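Zwischenbericht an die Förderstelle: Rückkehr und Aussteigerarbeit in Cakumport
Stand: 15. April 2022

Hallo zusammen,

ihr wolltet es diesmal kürzer und ohne Tabellenanhang, also versuche ich es so. Die Zahlen reiche ich mit dem Verwendungsnachweis nach, den kennt ihr ja schon.

Seit Februar läuft die Beratungsstelle in Cakumport im Regelbetrieb. Bisher haben sich 117 ehemalige Kämpfer und Angehörige bei uns gemeldet, deutlich mehr, als wir im Antrag stehen hatten (ich hatte damals ehrlich gesagt tiefgestapelt). Die meisten kommen aus den Dörfern oberhalb von Ilie, viele zu Fuß, und fast alle fragen zuerst nach Papieren. Ohne Ausweis kein Konto, ohne Konto kein Startgeld, und da hängen wir im Moment auch fest.

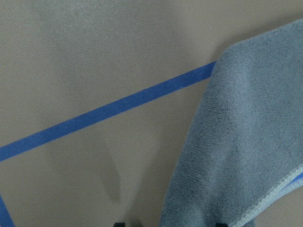 Das Meldeamt in Wostow hat uns zwar einen festen Vormittag pro Woche zugesagt, bearbeitet aber pro Termin nur 16 Anträge. Ich habe zweimal nachgehakt und eine freundliche, sehr unbestimmte Antwort bekommen. Wenn ihr da über eure Kontakte etwas anschieben könnt, wäre das gerade mehr wert als jede Aufstockung!

Gut läuft dagegen die Waffenabgabe. Die drei Annahmestellen werden von der Armee bewacht, wir selbst sind nur für die Gespräche danach zuständig, und diese Trennung wollen wir unbedingt beibehalten. Beim letzten Mal stand der Posten direkt vor unserer Tür, da kam den ganzen Tag kein Mensch rein. Jetzt sitzen wir zwei Straßen weiter und es ist gleich ein anderes Arbeiten.

Sorgen macht mir die Sicherheit auf der Straße nach Ilie. Nach dem Beschuss des Kontrollpunkts haben wir die Fahrten für zwei Wochen ausgesetzt, inzwischen fahren wir wieder, aber nur bei Tageslicht und mit zwei Wagen. Das frisst Sprit, den ich so nicht eingeplant hatte.
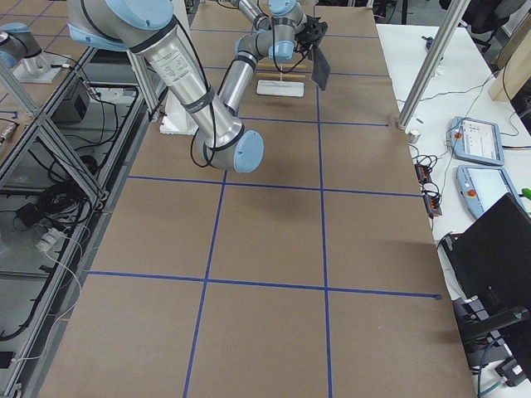
Zum Geld: Von den Startbeihilfen sind 30 Prozent ausgezahlt. Den Rest halte ich zurück, bis die Ausweise da sind, auch wenn der Druck in der Sprechstunde groß ist. Vivstead hat die Ausbildungsplätze für die zweite Gruppe bestätigt, der Vertrag liegt unterschrieben bei mir. Offen ist noch, wer die Unterkunft während der Kurse zahlt. Im Antrag stand das bei der Gemeinde, die Gemeinde sieht das inzwischen anders, und ich schreibe gerade einen Brief nach dem anderen.

Eine Rückfrage aus eurer letzten Mail greife ich noch auf. 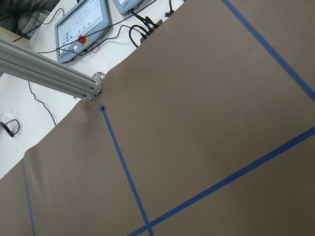
Bekommen auch Angehörige Startgeld, die selbst nie gekämpft haben?

Angehörige erhalten bei uns Beratung, Hilfe mit den Papieren und einen Kursplatz, wenn einer frei ist. Das Startgeld selbst geht nur an Personen, die ihre Waffe abgegeben und die Erklärung unterschrieben haben.

Den nächsten Bericht schicke ich, sobald die zweite Gruppe angefangen hat. Für die Spritkosten bräuchte ich bitte vorher eine kurze Freigabe, eine Mail reicht.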